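Minutes of the season meeting, Vulora Guesthouse Group
December, start 9:30, meeting room of the Grarkeck house
Present: the managers of the three houses (Grarkeck, Nghiêm, Gatow), reception, housekeeping, kitchen, bookings office

1. Minutes of the last meeting
Accepted with one correction. The pool at Nghiêm closes at 8 in the evening, the minutes said 9.

2. Occupancy
Grarkeck was at 92 percent in the high weeks, the other two houses were lower. The bookings office explained that Gatow lost two groups when the ferry time was changed. It was asked to send the new ferry times to all agencies before the end of the month.

3. Breakfast
Guests at Nghiêm complained again about the waiting line for eggs. The kitchen proposes a second cook on full days. Agreed for the high season only. Breakfast will start at 6:30 in all houses. Gatow would prefer 7:00 and this was noted, but the decision stays.

4. Late departure
There was a long discussion. At present each reception makes its own rule and the guests compare. From the new season, a room can be kept until 2 in the afternoon for a fee of 30 dollars, if it is not booked for the same night. Longer stays are charged as a half day. Luggage can be left free of charge on the day of departure in all three houses.

5. Brochure
The new text was read aloud. The sentence about "the most quiet beach" will be taken out, as the road works near Gatow continue. 1,000 copies to be printed, in English first. The bookings office checks the prices once more.

6. Airport transfer
The contract with the present driver company ends in spring. Two offers were received and a third is expected. Moved to the next meeting.

7. Other matters
Housekeeping asks for 6 more baby beds, to be shared between the houses. Approved. Reception at Grarkeck asks for a new printer. Not approved, the old one will be repaired.

Closed at 11:45.

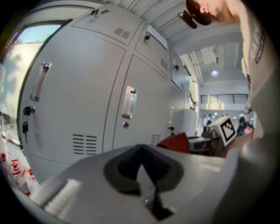
Can a guest keep the room after 2 in the afternoon on the day of departure?
If the room is free that night, it can be kept longer and a half day is charged. Please ask at reception.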